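24 Sep 2026

Mooring line job, continued. Back on the chain and wire samples from the Pundura, after losing most of August to the load cell going away for calibration. It came back with a clean certificate and a dent in the carry case, so I did a zero check before trusting it. Zero was fine. Span looked fine as well, but I only had the small weights to try it with and that says very little about what it does up high.

Background, so I don't have to dig for it again. The Pundura is an anchor handler, and her owners want to know if the work wire can stay on the drum for another contract. Altier did the visual inspection and passed it. Nikolaidis supplied the wire and, surprise, also think it should stay on. Neither of them cut it open. We were sent 3 lengths, all from the outboard end, which is the end that gets cropped and re-socketed anyway. I'd have asked for something from the bottom layer, where the crushing happens. I did ask. The reply was that it would mean spooling the lot off at the wharf and there was no berth time for it.

So whatever number we come up with belongs to the good end of the wire. I want that in the report in words a superintendent can't skim past.

Sample A, opened up this morning. Outer strands dull, grease dried to a brown crust in the valleys. Core grease still soft and still greasy to the thumb, better than I expected. A few broken outer wires, all with flat worn faces, none of them the cupped sort you get from overload. Light pitting on the inner layer, very light. If that was all I had to go on I'd be on Altier's side.

Sample B, same story, but the lay length is longer than on A. Measured it again with the other tape, same answer. Either the wire has been turning under load or somebody let it unlay when they cut it. The seizing on the cut end was a few turns of electrical tape, so I know which one I'd bet on. Can't use B for anything that depends on lay. Still all right for single wire tests.

Sample C not opened yet. Socketing it for the pull instead. Resin went in at 2000 last night and I left it alone until I got in. Top of the cone is hard, no tacky ring around the edge. Scratch test left a pale mark, good enough.

Single wire tensile, first batch off A: mean breaking force 422 N on the small outer wires. The Nikolaidis sheet gives only a minimum for the grade and no as-made figure for this reel, so I can't turn that into a percentage lost. Somebody upstairs will want a percentage. They can ask Nikolaidis for the reel test record, which I've now requested twice. Spread between wires was wider than I like, and two broke in the jaws, so I've thrown those out and marked them in the log.

Had another look at the Stenora software for drum wear. It asks for layers, tension history and water depth, and gives back remaining life to one decimal place in months. We don't have a tension history. The boat's winch log has gaps of days at a time, and the software seems to fill them with an average without telling you. I ran it with the gaps filled low and then with the gaps filled high, and the answers were roughly 10 months apart. I wouldn't hang a coat on that. Both runs saved in the job folder, please don't quote either one.

Pull on sample C tomorrow if the test bed is free. The bed is booked for shackles in the morning and they always run over. Guard has to be on both sides this time – last time the far one was left off and we had to stop and start again. Load in steps, hold at each, write down the hold times by hand as well as on the logger. The logger clock is still wrong from the power cut.

Still to do:
Photograph the strand faces on A before the grease gets wiped any further.
Re-seize B properly so it doesn't get worse on the rack.
Chase the reel record again.
Ask if a bottom layer length can be cut at the next berth. They'll say no, but I want the no in writing.
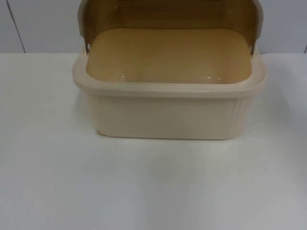
Can the wire stay on for the next contract on the strength of these samples?

Too early to say – the three lengths all came from the outboard end, sample C hasn't been pulled, and nothing has been looked at from the bottom layer.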